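Prev by date | Next by date | Thread index | List archive

Subject: Re: Frequency caps not holding across two buying seats
From: Asif Tanoli
Date: May 21, 2018

Hjalti Hallgrímsson wrote:

> We moved the Aklow account to two buying seats in April, one for
> video and one for display. The cap is set to 5 per user per week in
> both. The Virk report shows a fair share of users with more than
> that, and a small tail with very high counts. Client wants to know
> if the cap is broken. Support at Zelport say it is working as
> configured. Has anyone on the list seen this, and is there a way to
> hold one cap over both seats without merging them again?
>
> Second question, less urgent: does the cap count bids won or
> impressions served?

Hjalti,

Support are right, though the answer is not much use to you. In Zelport a cap belongs to the seat it was created in. Two seats with a cap of 5 each will allow up to 10 for any user whom both can reach, and neither seat will report a breach. The Virk report joins the two logs on the cookie and so shows the sum. You can check this by splitting the report by seat ID. If no user goes over 5 within either seat, the cap is doing its job.

The very high counts are a separate matter. We had the same tail on the Lustenton campaigns last year and spent a long time on it. Most of it came from one placeholder ID. Where the user has no cookie, some exchanges pass a fixed string in the user field instead of leaving it empty. The report then treats all of those impressions as one very busy person. Sort by impressions per user, take the top 100 rows and look at the IDs. In our case 70 of them were obvious rubbish (all zeros, or the same short string with a different exchange prefix).
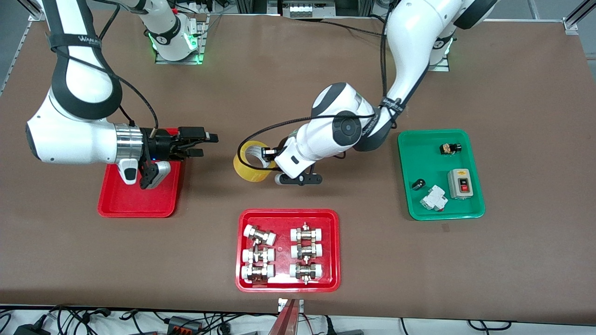

Once those were filtered out, the average frequency came down to something the client would accept, and the remaining overlap between seats was easy to explain.

As to holding one cap over both seats, I know of three ways, none of them very tidy.

1. Ask Zelport for a shared cap group. It exists but is not in the interface, and your account manager has to switch it on. Both seats must be in the same billing entity and the same time zone. If they are not, the weekly reset happens at different times and you will see odd results on Sunday night.

2. Set the caps lower, say 3 for video and 2 for display. This keeps the total at 5 but wastes reach on users who only ever see one format. For a small display budget I would do this and move on.

3. Build an exclusion list from the logs each night and load it into both seats. It works, with a lag of up to a day. We stopped doing it when the upload began to fail without an error. The cause was a line ending in the file, for what it is worth.

On your second question – it counts impressions served, but the counter is updated in batches. Between batches the bidder works from the old value. With a fast-pacing line item, one user opening several tabs can get two or three more than the cap allows before the counter catches up. Changing the pacing from "as fast as possible" to "even" removes nearly all of it. We measured this on one line item over a week and found 104 users over the cap before the change and 5 after, on similar spend.

If you do ask for the shared group, get them to confirm in writing which seat's history is kept. When ours was switched on, the counters started again from zero and frequency went up for the first week. I can send the query we use for the placeholder IDs. It is written for the old log format, so the column names will need changing.

Asif

Prev by date | Next by date | Thread index | List archive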